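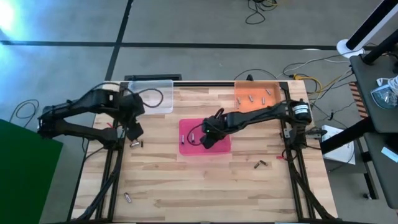
Battery sorting, Monday morning. Two arms, three trays.

1/ A few people asked what gathering examples for a learning system looks like day to day. It's mostly small batteries and trays, so I'll write down how we do it.

2/ The task is called Griscombe. Pick up a loose battery from the table, put it in a tray, go back for the next one. A person steers both arms through the whole thing and we record it. One recording is one example.

3/ We have 2,387 examples so far. I threw out 102 of the early ones. Most of those were my own, from the first week, when I kept pausing halfway to think. The model learns the pauses as well.

4/ Before each run the batteries get moved. Different spots, different angles, some close together and some well apart. If you always lay them out neatly you get a system that can only cope with neat. 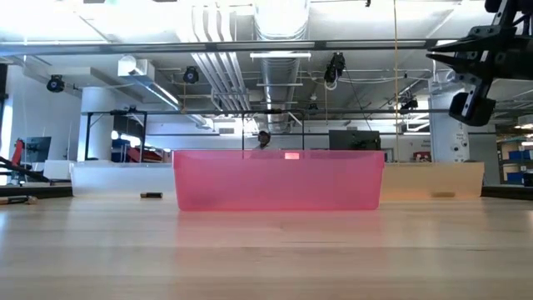 5/ The hard part is a battery lying right up against another one. The fingers close on both, or push one away. We record those tries too, as long as the person steering sorts it out afterwards. A recovery is worth keeping.

6/ Tray walls are the other nuisance. Come in too low and you knock the rim. Soudabeh Esfahani is the best of us at this. She lifts early, crosses high and drops straight down, and her runs are easy to spot in the playback.

7/ Every run gets a label in Stallel, our logging tool: clean, recovered or failed. It takes 13 seconds if you do it straight away and far longer if you leave it until the afternoon — I have tried both.

8/ Someone asked if we could do it all in simulation. We do use some. But a small cylinder rolling on wood is awkward to get right, and a see-through tray is worse, so the real table still does most of the work.

9/ We also swap who is steering after every 5 runs. People get tired and start taking the same path each time, and you can see it in the data before they notice it themselves.

10/ Next is a retrain on everything up to the end of October, then a test with layouts the model hasn't met. I'll post the numbers here, including the bad ones.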